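Vídalín House, shared room users
Minutes of the meeting held on 8th August in the shared room

Present: Kári Þrastardóttir (chair), Brunello De Luca, Renato Valdebenito, Joris De Graaf
Apologies: Sille Snorradóttir (sent her comments in writing)
Minutes: Renato Valdebenito

1. Minutes of the previous meeting
Approved with one correction. In the item on heating, the sentence "the radiator is repaired" should be "the radiator will be repaired". Kári asked that the corrected version is put in the folder and that the old one is taken out.

2. Matters arising
The second key for the street door is still with Zirkau. Brunello has written to them and has no answer yet. He will telephone.
The lamp by the entrance is replaced. The receipt was handed to Kári at the meeting.

3. The black curtains and the foam letters
The curtain behind the table was discussed at some length. It is held at the top with small metal clips, and Brunello reported that he has put it up again on more than one morning. He would like to have a proper rail. Renato has asked Nosuris for a price and they offer a simple rail, with mounting, for 3,000 kronur. The meeting found this acceptable, on the condition that the large curtain on the right can stay as it is.

The foam letters on the curtain were discussed next. They are an "s" and a "t" in the upper row and an "l" and a capital "I" in the lower row. The blue "l" hangs so far to the left that it disappears partly behind the dark panel. Kári asked if the letters are meant to be a word. None of those present could tell her. Brunello likes them and thinks that the black cloth is very heavy for the eye without some color on it. 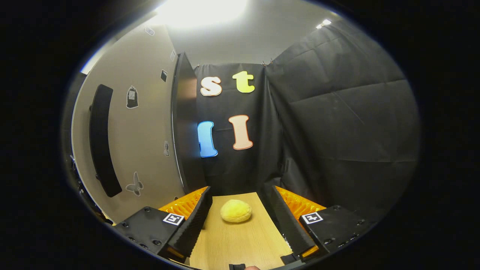 Joris De Graaf said that he would take all the letters down before the rail comes, because the cloth will hang differently after and they will have to be placed again in any case. He also did not see why the small letters and the capital must be mixed. In her written comments Sille asked to keep them up until December, when the room is used for the children's afternoon. After some discussion it was agreed that the letters come down for the mounting of the rail and go back the same day, with the blue "l" moved to the right so that it can be seen whole.

Decision: order the rail from Nosuris. Renato to confirm the price in writing.
Decision: letters stay until December, then the question is taken up again.

4. The table
The wooden table stays in front of the curtain. There was a proposal from Joris to turn it with the short side to the wall. It was not supported – the passage becomes too narrow.
All users are reminded to clear the table when they leave. Small soft things, such as sponges, balls and similar, are to be put in a basket, which Brunello will bring from home.

5. The cabinet
Kári has started to go through the cabinet and wished to agree on the shelves before she continues. The side walls have holes for shelf pins over a good part of their height, so the shelves can be moved if somebody needs space for taller things. Joris needs it for his bottles. He may lower one shelf by two holes, but he should first ask the others who have something standing there.

The orange mat was bought so that things do not slide, and it can be wiped. Kári asked that it is left on its shelf and is not used on the table or on the floor.

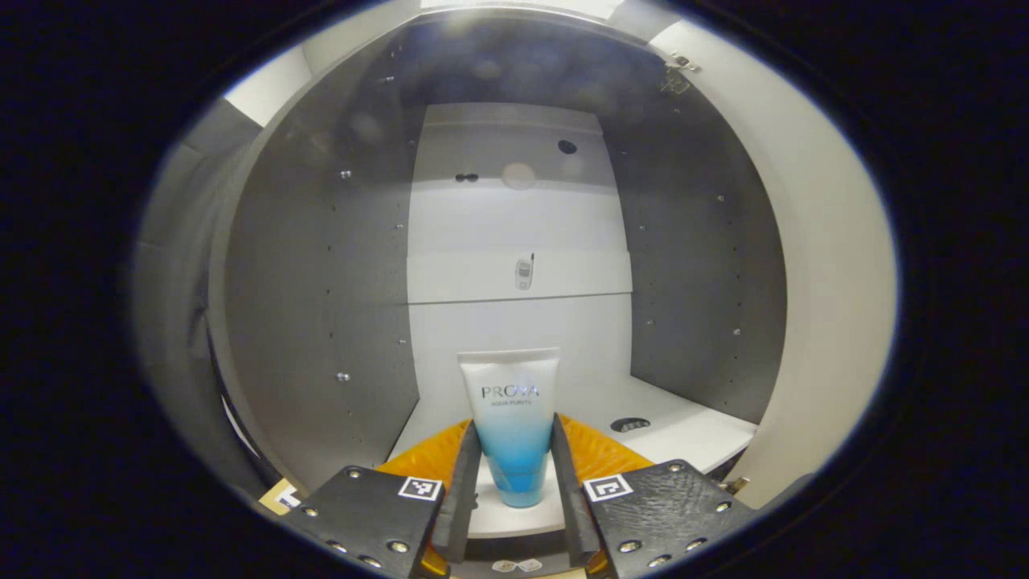

Item 5: the orange mat in the cabinet, with the PROYA tube.

Brunello asked what should happen with personal things. The tube (white and blue, PROYA, "Aqua Purity") was named, and also the small white mobile phone of the old kind with the antenna. None of those present claimed them. Kári will send a message to all users, and things which are not claimed will go in the box by the entrance. Sille wrote that she is against throwing away anything without a message first, and this was agreed.

Decision: names on personal things, on tape or on a label. Brunello has a box of 144 labels from the Murnorero fair, and these can be used.

6. Cleaning
The cleaning list continues as before. Joris and Sille change places in the list. The inside of the cabinet is added to the list, including the hinge side of the door, where dust collects.

7. Any other business
Renato asked if the window can be left open at night in summer. Not agreed – the insurance does not permit it.
Joris has a small vacuum cleaner which he can lend to the room. Accepted with thanks.

8. Actions
Brunello: telephone Zirkau about the key, bring basket and labels
Renato: written price from Nosuris, date for the mounting
Kári: message to all users about the cabinet, corrected minutes in the folder
Joris: take down the letters on the day of the mounting and put them back

The next meeting will be called by Kári when the rail is in place.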